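Workstation replacement: what changes in July

The second phase of the desktop replacement program begins in July and covers the Bavley and Clivau buildings. It was approved with the annual equipment plan and replaces the interim schedule circulated in spring. Staff at Ruangrit were covered by the first phase and need to take no action, apart from the note on docking cables at the end of this item.
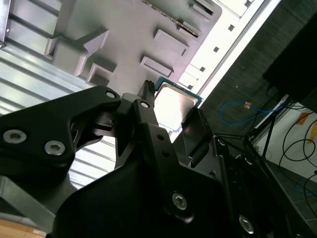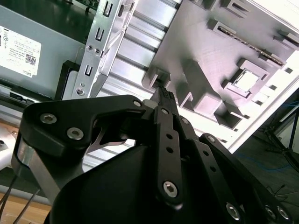
The program moves both buildings from a fixed replacement date to a condition-based one. Under the old rule, every desktop was retired at the end of its fifth year, whatever its state. Under the new rule, a machine is assessed at that point and either retired, repaired, or upgraded and returned to its desk for a further 2 years. Most office machines are limited by memory and storage, and these will be upgraded first. A processor is a small part, a square of silver metal on a thin green edge, and it goes into a socket of its own inside the case, so a machine that is otherwise sound can be given a faster one where the board supports it. Processor changes will be made only on the drafting and records desktops, where the workload justifies the labor. Laptops are not included in the assessment and stay on their present schedule.

Assessment takes place at the desk and requires the user to be logged out. The technician reads the drive's error log, runs a memory test, and notes the age of the power supply. Allow 15 minutes for each machine. If a fault is found, the machine is removed the same day and a loan unit is left in its place. Loan units carry the standard software set only. Licensed drafting packages have to be requested separately through the service desk, and the request should name the package and the version in use.

Files saved to the local drive are not backed up. This was the main source of trouble in the first phase, in which 11 machines were held at the workshop while local files were traced and copied. Before the visit, move anything you want to keep to your network folder, including browser bookmarks and saved mail archives. Desktop shortcuts will not survive a drive replacement. Printer settings are restored automatically at the next login – label printers excepted, which must be added by hand.

Asset records are moving to Cendard at the same time. Each machine will receive a new label on the front of the case, and the old number will remain valid for lookups until the end of the year. When reporting a fault, quote the new number if there is one. Departments that keep their own spreadsheets should add a column for it and leave the old number in place. Changes of desk or room should be reported as they occur, so that the register does not have to be corrected at the annual check.

Retired machines are wiped and sorted for parts. Memory modules and drives that pass testing go into the repair stock, and the remainder goes to the recycling contractor. Staff may not collect parts or whole machines from the storage area, and requests to purchase retired equipment cannot be considered under the current disposal terms.

Each department will be sent its visit dates 7 working days ahead. A date can be changed once, by replying to the notice. Rooms with shared desks should nominate one person to receive the technician and confirm that all users have logged out.

Ruangrit staff: docking cables supplied in the first phase with a gray collar are rated for one external display. If you use two, ask the service desk for the replacement cable and return the original in the same envelope.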